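Community Help > Home & Garage > Computers and Electronics

Desktop powers on for a second, then shuts off – worth fixing or replace the board?

Posted by drostmont_dan
12 Jan 2025

I have an older desktop tower that my kids use for homework and I use for the household budget. It was fine until we had a short power outage. Since then, when I press the button, the fans spin for a second, everything stops, and then it tries again on its own. It will keep doing this until I pull the plug. There are no beeps and nothing on the monitor.

What I have tried so far: a different wall outlet, a different power cord, and holding the power button down with the cord out. I also took out the graphics card and used the video port on the back of the machine. No change.

The local shop wants 121 dollars just to look at it, and parts would be on top of that. I don't want to spend that much on a computer this old if the motherboard is dead. I own a screwdriver and a cheap multimeter but I have never replaced anything bigger than a memory stick. How do I find out which part is bad? And if it is the board, can I swap it myself?

There are no files on it I can't live without, except for a folder of scanned tax papers.

3 replies

benchwarmer22

Start with the power supply. A supply that got hit during an outage is a more common failure than a dead board, and it is the cheapest thing to rule out. Borrow one if you can. You don't have to mount it. Set it next to the case, plug in the large main connector and the smaller processor power connector, and try the button.

Before you do that, lay the tower on its side on a table and take the side panel off. Working on it upright is how screws end up under the board. Unplug it from the wall first, and touch bare metal on the case now and then while you work.

If a borrowed supply makes no difference, strip the machine down. Disconnect the drives, the front USB cables and any add-in cards. Leave one stick of memory, the processor and its cooler. Try the memory stick in each slot. Then try the other stick.

If it still cycles, the last step before blaming the board is to take the cooler off and look at the processor socket. Run the machine for a few minutes first if it will run at all, so the old paste softens. In your case it won't, so twist the cooler gently before you lift. On some older sockets the processor will come up stuck to the cooler if you pull straight.

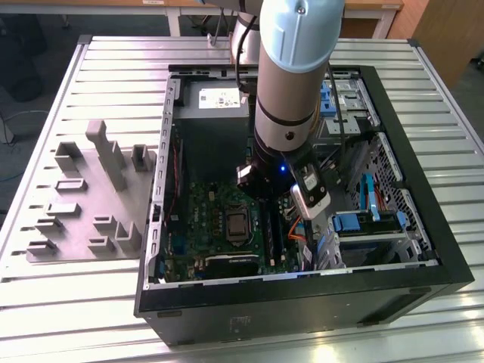 Tower on its side with the panel off. The CPU socket is empty, near the center of the board.

Depending on the brand, the pins are either in the socket or on the bottom of the processor. Use a flashlight and look from a low angle. A bent pin shows up as a spot where the light doesn't match the rest of the pattern. Also look over the capacitors. The tops of the can-shaped ones should be flat. If any are domed or have brown crust on them, the board is finished and you can stop testing.

Don't forget to clean off the old paste and put on new before the cooler goes back. Rubbing alcohol and a coffee filter work fine.

As for swapping the board yourself, yes, you can. Take pictures of the front panel wires before you pull them. Those small ones for the power button and lights take longer to sort out than everything else combined. Count on an afternoon.

mrs_kokham

buy a new one. my brother in law spent 200 fixing one of these and it died again in March

skuris_tom

I agree with the first reply on the power supply, but I'd add two things.

First, get the tax papers off now, before you do anything else. Pull the hard drive and hook it to another computer with a USB adapter. They don't cost much and you will use it again. If the drive reads fine, copy the folder and put the drive somewhere safe while you test.

Second, check the little round battery on the board with your multimeter. It should read near 3 volts. A weak one usually just makes the clock wrong, but I have seen a machine refuse to start with a dead battery and then start normally with a new one. Costs almost nothing to try.

On money: if it does turn out to be the board, price a used one of the exact same model. A newer board will likely need a different processor and different memory, and at that point you are buying most of a computer. For homework and a budget spreadsheet, a refurbished office desktop would do the job.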